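Handling Systems, Unit 2: Assessing a gripper kit before purchase

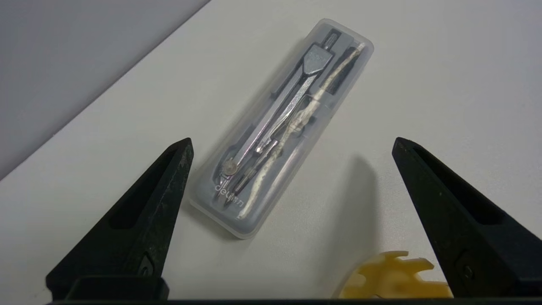 Compass set in a frosted case, seen between the fingers from the wrist camera.

The kit under review is the Weletar two-finger gripper, supplied by Ornlow with a wrist camera and the Zakero control software. We are looking at it as a buyer would, so keep the Ornlow data sheet beside you.

Points to check

Opening. The data sheet gives 100 mm between the fingers. A long case lying diagonally can be wider across the jaws than its own width. Work out the angle the wrist must turn before closing.

Surface. Frosted plastic lets the camera see the contents, here a compass and a pencil. Bright metal inside may be picked up as the edge of the object. Zakero has a setting for this under Detection.

Fingers. They taper to a point, good for small parts but with less contact on rounded corners. Toprak sells a wider pair that fits the same mount.

Support. Ornlow's cover runs for 18 months. Spare fingers are charged separately.

Task for next week: write 2 pages saying whether you would buy the kit, and for what work.

Notes revised 21 May 2019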